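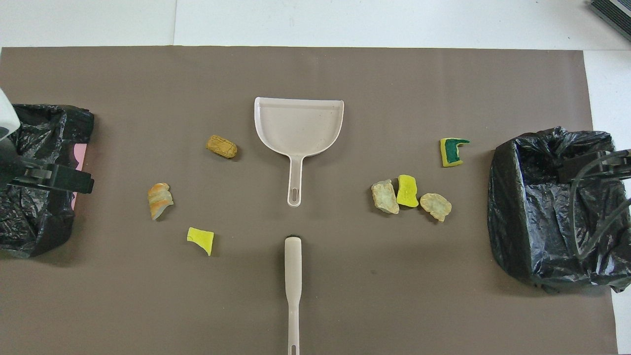

Several subscribers have written to ask whether the two-armed bench cleaner from Garnulmont can be trusted with grit and scraps on a covered worktop, or whether a person with a brush would have finished before the arms were switched on. One correspondent added that her own dustpan had served for 17 years without a software update.

The Household Advice Service has had the Garnulmont bench kit on loan since July. The following guidance is offered to members who are considering the hire scheme, and to those who already have the kit at home.

Preparing the surface
Cover the table with a single sheet of plain paper, brown or another dull colour. Pale crumbs and yellow sponge are easier to pick out against it than against a white top. Smooth the paper by hand before starting. Tape the corners if the room is draughty.

Placing the tools
Lay the dustpan and the hand brush in line down the middle, with both handles towards the front of the table. An ordinary plastic set is suitable. The supplier's own set costs extra and performed no better in our trials. Handles should be long and fairly straight; short, rounded handles were dropped more often.

Bags
Stand one bag on each side, opened out like a bin, so that neither arm has to cross the other. Thin black bags tend to sag. Fold the rim outwards by a hand's width, or put a small carton inside. Check that no cable lies across the mouth of a bag before the programme begins.

Mixed waste
Stones and pieces of torn sponge should be spread out, with bare paper between them where possible. Items that touch may be lifted together. Stones should be kept out of the bag used for soft waste if either is to be used again. Wet sponge should be wrung out first.

Cost and service
The hire charge is £20 a day, with a deposit returned within 10 working days. The purchase price is £1,463, including delivery but excluding the stand. Spare fingertips are supplied by Zenus and may be fitted at home with the key provided. Repairs are handled by Galanis, whose reply to our test enquiry was prompt and clear.

Assessment
The kit is slow, and members with full use of their hands will find little advantage in it for a kitchen table. It may be of service to those who cannot comfortably reach or grip, and in workshops where sweeping up is a repeated task. The Service recommends a day's hire before any purchase. The printed manual is poor on the subject of bags and should be read together with the notes given here.

Revised 11 Aug 2020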